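Wrist camera only vs wrist + overhead for hanging tasks: my results so far

Started by pliveo_pete

Right, I promised in the other thread I'd write this up once the August runs were done, so here goes. I've been training a policy to take things off wall racks and put them back on, and the question was whether the overhead camera earns its keep or whether the one on the wrist does all the work.

Same arm, same demos (246 of them, all teleoperated by me, my shoulder will never forgive me). One policy got both views and the other got the wrist only. I trained each one from scratch with 6 different seeds, and I kept the worst seeds in, before anyone asks.

Short version: wrist only was better. Not by miles, but it won on every seed bar one, and the gap got bigger when I moved the rack to a bit of wall it hadn't been trained on. I was expecting the opposite!

marrowfat
Nice work, and thanks for keeping the bad seeds. I don't buy the conclusion yet though. If the overhead camera was bolted in one place for all the demos, the policy will have learnt where the rack sits in that picture and leaned on it. Then you shift the rack and it falls over. All that tells you is that your overhead data was too samey.

pliveo_pete
That's fair, and it's half of what I think is going on. But it lost with the rack in the old place too, where being samey ought to help it.

Trandard_owner
How many steps did you train for? I had something similar on my Trandard setup and the two-camera version was just slower to get going. Looked hopeless early on and then caught up.

pliveo_pete
3000 for both, so maybe that's short for the bigger one. The loss had gone flat but I know that doesn't mean much.

Koen Cuypers
Loss going flat means next to nothing with this sort of policy, I'm afraid. Mine sits on the same number for ages while the success rate carries on creeping up. I'd run the two-camera version for twice as long before saying anything about cameras at all.

Also, what counts as a success? On the Tadelari thread people were scoring "touched the hook" as a pass, which made everyone's numbers look lovely.

pliveo_pete
No, I'm stricter than that. The thing has to be on the rack and still there after the gripper has let go and backed off, and I wait 9 seconds before I tick the box. Touching the hook gets you nothing. If it drops off while I'm reaching for the clipboard it's a fail, which happened more than I'd like.

ko_but_slow
Question from someone with a much cheaper arm. What does the wrist view look like when you're lined up for a go? Mine is mounted so close in that I lose half the rack by the time I'm near enough to do anything, and I can't tell if that's normal.

pliveo_pete
Depends how far back you start, so I start further back than you'd think. I want the rack and whatever's on it in view along with both fingertips, and some bare wall over the top. A light blue cup and a long wooden dowel on a white wire rack is a decent test for this, with the cup over at the top right corner and the dowel hanging right down past the bottom bar.
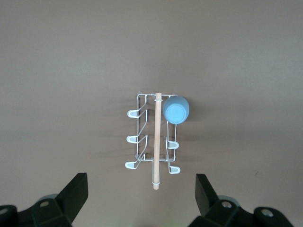

The bit I'd really check on yours is the angle. I tilted my mount a touch after the first batch of demos went wrong and had to bin the lot, as the old ones and the new ones didn't match any more and mixing them gave me a policy that dithered. So sort the mount out first, do the demos after, and then don't so much as breathe on it. I've put a line of paint pen across the bracket so I can see if it's crept.

ko_but_slow
Paint pen is going on the shopping list, cheers. Mine is definitely too close. I'll try backing the start position off before I go printing another bracket.

marrowfat
I still want to see the overhead camera get a fair go. Nudge it to a new spot every couple of dozen demos and retrain. If wrist only still wins I'll shut up.

Trandard_owner
Seconding that, but do the longer run first, it's free. Well, it's electricity.

Koen Cuypers
Please don't do both at once or we'll be arguing over which one made the difference until Christmas. Longer run on the data you've already got, same seeds, nothing else touched. Then the moved camera.

pliveo_pete
Fine, fine. I don't think it'll close the gap on the shifted rack, for what it's worth, and I'm happy to look daft if it does. Longer run goes on tonight with the same seeds. I'll post the whole table when it's finished, including the one seed where wrist only lost, as I'd like someone to tell me what went on there.

marrowfat
Post the videos of that seed as well if you kept them. The failures are usually more use than the table.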